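Clutmont Shared Kitchen: Progress Report to the Helmy Fund
Prepared by Nabila Ramadan, April 2, 2023
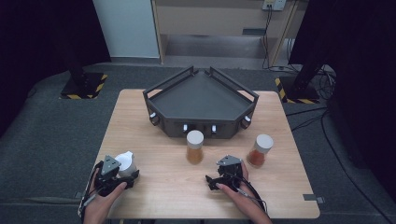 Since our January report the kitchen has moved from set-up to regular use. We now have 31 registered members, most of them home producers who sell preserves, sauces and baked goods at the Clutmont and Dondmont markets. The grant period runs through the end of the summer season and we do not expect to ask for an extension.

Use of the kitchen
Members booked 237 hours of kitchen time in the period. Evening slots fill first and the early morning slots are still hard to give away. Naima El Fassi has started a shared calendar that members can see from home, and the number of double bookings has dropped. Two members who joined in the fall have left. One moved out of the county and the other found that her own kitchen passed inspection after all.

Training
Lahcen El Khatib taught the food safety course twice. Both sessions were full. The section on acidity and safe canning took longer than planned, and next time it will be taught as a separate evening. Several members asked for help with labels, mostly on how to list ingredients and net weight. Benvinda Marinho has written a two-page guide and is checking it with the county inspector before we hand it out.

Equipment
The second range was installed and signed off. The walk-in cooler was repaired once under warranty and has held temperature in the daily log since then. The dishwasher quoted in our original budget is no longer made. The closest model costs $600 more. We would like to cover the difference from the travel line, which is mostly unspent, and need your written approval to do so.

Money
We have spent roughly $3000 of the supplies line. Rent and utilities are on budget. Gas went over in the winter months but should even out by the end of the grant. Member fees are coming in on time except for three accounts, which Naima is following up. A full statement is attached.

Problems
Storage is the main complaint. Members want to leave empty jars and dry goods on site between bookings, and we do not have enough locking shelves for everyone. We have asked the landlord about the back room on the Stovness Street side. He has not given us an answer on the rent.

Next period
Install the dishwasher, once the change is approved.
Run the canning evening and one more food safety course.
Hand out the label guide.
Settle the storage question either way before the berry season starts.

Questions about the figures can go to Noeline Te Moana, who keeps our books. Everything else can come to me.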